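Ticket 646, coffee cell, Andov bench
Opened March 28, 2018. Status: open

Gripper stops 4 mm short of the spout on approach.
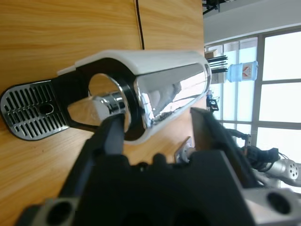
Wrist camera, finger at the spout

Re-taught the approach point. Checked machine position against the base plates.
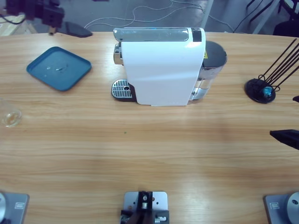

Fixed camera, machine and capsule stand on the table

Closing width on the fingers set to 40. Wrist camera checked next. 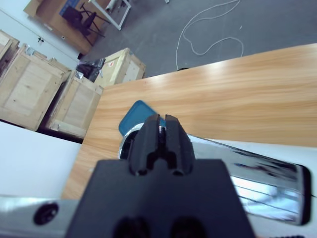

Still to do: save the new points to the Braser controller and run the cycle again.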